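Flakeck Baking Week returns to Wisside with 127 free classes

November 2022

For immediate release

Bread, buns, sponges, pies, dumplings and a good deal of washing-up: Flakeck Baking Week is coming back to Wisside this December, and the programme is the fullest we have ever put together. There are 127 free classes to choose from, spread over seven days and held in kitchens all over town, from the big teaching room at Birnolard Hall to the back of the Tai tea shop on the quay.

Booking is open now. Classes are for anyone aged eight and over, and most need no experience at all. If you have never cracked an egg, start with First Cakes, which runs every morning at Birnolard Hall and sends each person home with a plain sponge and the recipe. If you already bake every weekend, have a look at the laminated dough sessions with Oldřich Jurčo, which last a full day and filled up within hours last year (we have doubled the places, so do try again!).

New this time is a run of evening classes on steamed and griddled bakes, led by Haruna Hattori and Kenta Hamada. They will be making milk buns, red bean pancakes and a steamed sponge flavoured with black sugar, all on ordinary hobs with ordinary pans. Kenta's griddle class is the one our own team has been squabbling over, and at least two of us will be in the back row with our sleeves rolled up.

Families are well looked after too. Kimie Shimada's biscuit mornings are back, with rolling, cutting and icing for children and the grown-ups who bring them. Prams can be left in the side lobby at Birnolard Hall and there is step-free access by the garden door.

All flour, butter, eggs and sugar are provided. Please bring an apron, a tin or box with a lid, and a tea towel. Gluten-free and egg-free classes are marked in the programme, and these take place in a separate kitchen with its own tools.

One of the busiest classes is likely to be Whisked by Hand, an afternoon on meringues, batters and whipped cream with no electric mixers allowed.
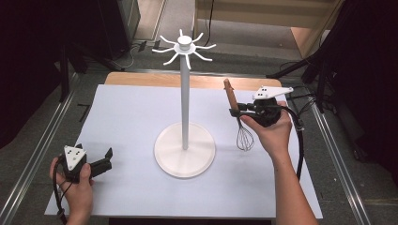

Junpei Hirano said that an afternoon of beating egg whites by hand had taught him more about meringue than ten years of recipe books, and that his arm had forgiven him by the following morning. "You start to feel when it's ready," he added. "I'd always just waited for the timer."

The week ends with the Long Table at Birnolard Hall, where 100 people will sit down to tea and whatever has come out of the ovens that day. Seats are free but must be booked, and anything left over goes home in paper bags.

Programmes can be picked up from Wisside Library, the Tai tea shop and the Flakeck office at 111 Mill Street. Places can be booked at any of the three, in person or by phone.

Press places are available at most classes. Please ask at the Flakeck office for the press desk, and mention any allergies when you book.

Ends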